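Last updated 9/27/23

Contents Previous Next Glossary Index

Chapter 16
When the Machine Joins the Shift

Walk into a garment care plant early in the morning and the first thing you notice is the sound. Steam hisses out of the presses, hangers click along the overhead rail, and somewhere in the back a tumbler thumps because somebody left a belt buckle in. People have been cleaning, pressing and folding clothes for pay for a very long time, and the trade is one of the best places I know to watch automation arrive. I have been looking forward to this chapter since we started planning the book!

Part Two of this book dealt with factories, where a machine meets the same part in the same position thousands of times over. The next three chapters deal with workplaces where nothing sits still long enough for that. Garment care comes first, hotel housekeeping second, and small kitchens third. All of them handle soft, slippery, oddly shaped things, and all of them depend on workers whose skill is mostly in their hands and rarely written down anywhere.

Our main case is Kimetti, a garment care company with one plant in Stonport and a handful of drop-off counters in the towns nearby. When the plant began its automation program in January, it had 78 people on the payroll. On a normal day the pressing floor handled 161 suits, plus shirts, coats, table linen and the odd wedding dress. We will come back to Kimetti several times, so it is worth getting to know the place.

16.1 What was already automatic

It is easy to picture a workplace as fully "by hand" until the day a robot shows up. Kimetti was nothing like that. The overhead rail had been sorting finished orders by tag number for years. The washers mixed their own detergent. A form press, which puffs a shirt up like a balloon and dries it from the inside, had already changed the job of the shirt pressers, who used to iron each sleeve and now spend much of their time dressing the form and touching up collars.

Talk to those shirt pressers and you get a mixed and very interesting picture. Their shoulders hurt less. They finish more shirts. They also say that the work got lonelier, because the old ironing tables faced each other and the forms face the wall. That last point never appeared in the plan for the machine (why would it?), yet it was the first thing several workers brought up. Keep it in mind as you read. A change in equipment is also a change in where people stand, whom they talk to, how often they get to look up, and who gets asked when something goes wrong.

16.2 Why a jacket is hard

Now to the job that stayed with people: handling tailored clothes. A steel bracket has one shape. A jacket has a different shape every time you put it down. The front may lie smooth while the lining bunches up underneath. Pocket flaps tuck themselves in. A sleeve slides off the table and pulls the shoulder after it. An experienced finisher deals with all this without stopping to think, pinching the cloth at just the right place and letting its own weight do half the work.

Ask a finisher how she knows where to pinch and you may get a shrug, or a laugh, or a short lesson with your own hands on the cloth. The third is the best answer. Researchers call this kind of skill tacit knowledge, meaning things a person can do well but has trouble putting into words. For a long time it was the wall that automation ran into. You could not write the rules for a machine if the expert could not tell you the rules.

One way past the wall is to skip the rules and record the doing. A person works with a hand-held tool shaped like the robot's own gripper, and the tool's movements are saved along with video of what the fingers are touching. Do this often enough, on enough kinds of clothing and in enough different rooms, and a learning program can start to pick up the pattern. The Nodside project, which Kimetti joined as a partner, was built on this idea. The word "enough" is doing a lot of work in that sentence, and Section 16.5 looks at how much is enough.

16.3 A new kind of task

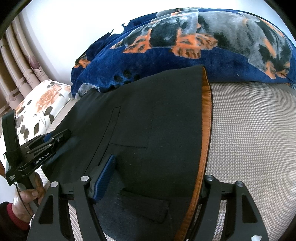
Teaching by showing creates work that did not exist before, and it is worth asking who gets to do it. At Kimetti, the managers first thought of bringing in outside operators. The finishers objected. They argued that a stranger with a gripper would teach the machine a stranger's habits, and they were right to worry. A person who has never pressed a lapel will grab it by the edge and crush the roll. The plant changed its plan, and finishers who wanted to take part were trained on the hand tools and paid their regular rate for the hours.

I love this part of the story, partly for what the finishers found out about themselves. Working through a pair of stiff fingers slowed them down so much that they began to notice their own small moves. One group discovered that they always smoothed a jacket from the collar down before touching the pockets. Another worked the other way, and had done so for years at the next table! Arguments followed, good ones, and some of what came out of them went into the training sheet for new hires.

There were complaints too. The tools are tiring to hold at arm's length, and the recording sessions broke up the rhythm of the shift. Several people asked who would own the recordings, and whether their skill, once captured, would still earn them a raise. Kimetti and the workers settled on a written agreement covering consent, extra breaks, and a share in any licensing income. You will read parts of it in Section 16.4 and decide for yourself whether it went far enough.

A second firm, Ankrah, took a different road. It bought a finished folding system for flat linen and installed it over a weekend, with very little talk beforehand. The machine ran well from the start. The people around it had a harder time, and comparing the two plants will teach you more than either one could alone.

Before you go on

Think of a job you know well, paid or unpaid. Pick one small motion in it that you do without thinking, such as tying an apron or stacking plates. Try to write instructions for it that a stranger could follow, then have a classmate carry them out exactly as written. Keep your notes, including the parts that went wrong. You will need them for the exercise at the end of Section 16.4.

Key terms for this chapter: tacit knowledge, demonstration, deformable object, task redesign, consent agreement.

Contents Previous Next Glossary Index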